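Allerstead Extends Kitchen Safety Visits to Older Residents

14 shares
3 comments

The Town of Allerstead will extend its home kitchen safety visits to all residents aged 65 and over, the Department of Community Services announced Monday. The visits were previously limited to residents of the Nulholm district, where the program began as a pilot last August.

Under the expanded program, trained staff will visit eligible homes on request, free of charge, and review the layout and use of the kitchen with the resident. Each visit lasts up to an hour. The resident receives a written summary and, where needed, a referral for minor repairs or fittings. The department has set aside funds for 4000 visits during the first year.

"Most of the falls reported to us in the pilot area took place in the kitchen or on the way to it," said Shoshana Blackwood, director of Community Services. "Many of the changes that help are small, and residents can often make them on the same day."

The pilot reached 300 households in Nulholm. According to the department's report to the town council, the advice given most often concerned the storage of heavy cookware, followed by lighting and loose floor mats. Fewer than half of the homes visited needed any fitting or repair work.

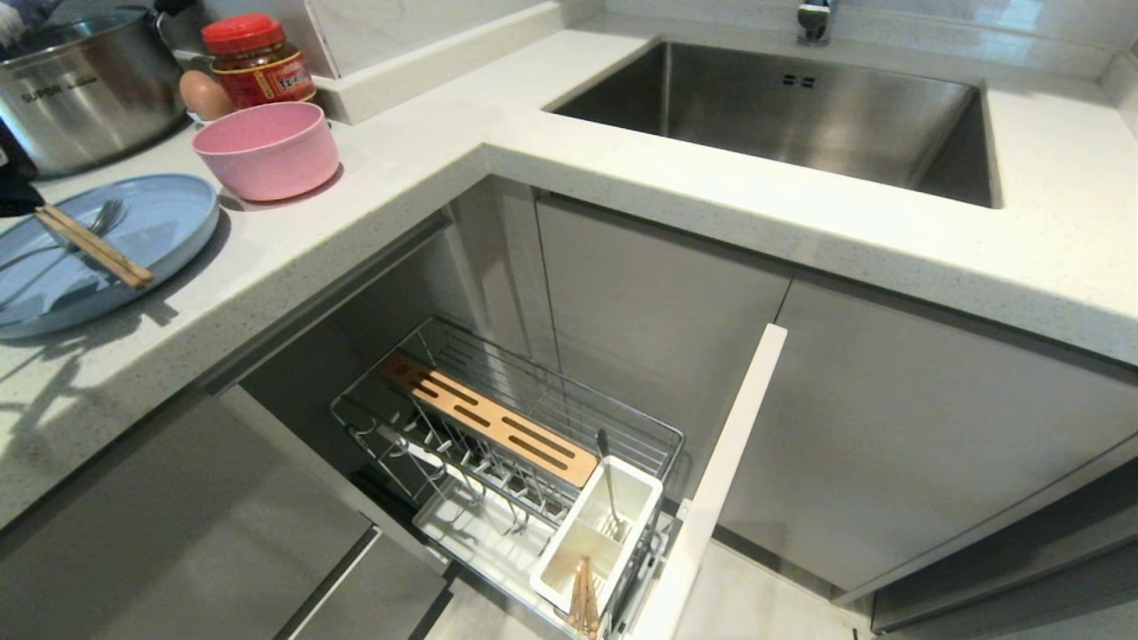 Storage will remain the main part of each visit under the expanded program. Staff will ask residents which items they use every day and which they find hard to lift or reach, and will go through the lower cabinets with them. Residents who have deep base cabinets may be advised to consider pull-out racks, which bring the contents forward and reduce the need to kneel. A stainless steel wire basket that slides out from under the counter is one such type. Staff will also remind residents to close cabinet doors after use, as a door left standing open at shin height is easily missed by a person carrying a full dish. Large pots in regular use may be kept on the countertop, provided that enough clear space is left for preparing food.

Fitting work will be carried out by Kasprzak, a local contractor selected by the town after an open bidding process. Residents who meet the income limits for the town's home repair fund will pay nothing for approved fittings. Other residents will be charged for parts only. Work will not begin in any home without the written consent of the resident and, in rented homes, of the property owner.

Council member Wendell Nguyen-Tran, who voted in favor of the extension, asked the department to report separately on rental housing. "Tenants in the older buildings on Skascombe Avenue have told me they are unsure what they are allowed to change," he said. "They should have a clear answer before anyone visits." The department agreed to publish guidance for tenants and property owners before the first visits take place.

Dolores Holloway, a Nulholm resident who took part in the pilot, told the council that she had moved her baking pans from a high shelf to a drawer and no longer used a step stool. She asked that evening visits be offered to residents whose family members work during the day. The department said a limited number of visits would be available until 7 p.m.

Requests will be accepted by telephone and at the Community Services counter in Town Hall. Residents may also be referred by a physician, a relative, or a neighbor, but no visit will be scheduled until the resident has agreed to it. Priority will be given to those who live alone and to those who have recently returned home from the hospital.

Printed guidance in large type is available at the Allerstead Public Library and at the senior center.

3 comments
Share 14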